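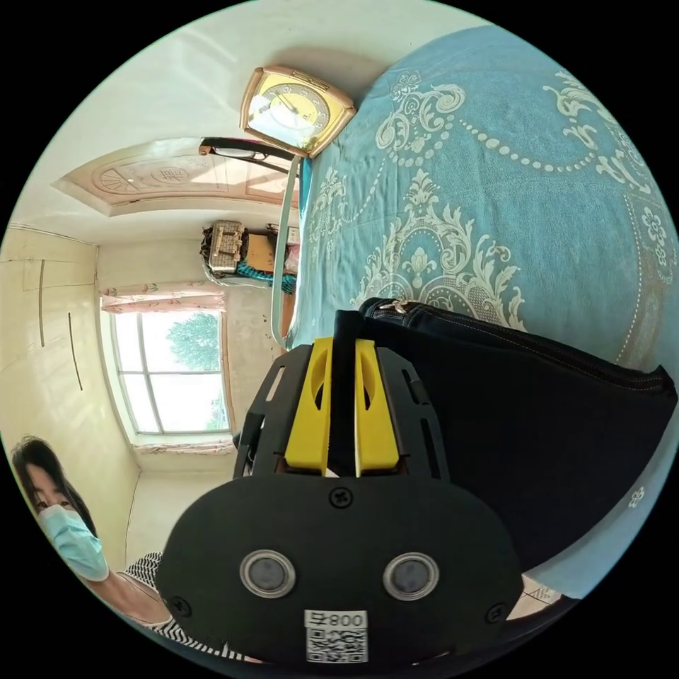 Startseite | Stadtleben | Meinung | Leserbriefe | Archiv

Das Bett ist kein Regal
Von Tatiana Dvořáček

Ein gemachtes Bett hält in meinem Haushalt 28 Minuten. Dann liegt etwas Dunkelblaues mit Reißverschluss darauf, und mit dem ersten Stück ist die Fläche freigegeben.

Ich gebe der Tagesdecke die Schuld. Je prächtiger das Muster, desto schamloser wird abgelegt - zwischen großen weißen Ranken auf Blaugrün fällt eine Hose kaum auf. Meine Mutter in Rusnák duldete auf ihrer Decke nicht einmal die Katze. Dafür schlief die Katze darunter.

Der Korb am Bett, seit October-Katalogen und Ratgebern als Lösung gepriesen, verlegt das Problem um einen halben Meter. Und die Wanduhr am Kopfende? Wer sie dort duldet, will beim Falten beaufsichtigt werden. Ich falte trotzdem erst abends, wenn ich schlafen möchte und der Stapel auch.

Druckversion | Artikel per E-Mail senden

Kontakt | © Rusnák Verlag | Nach oben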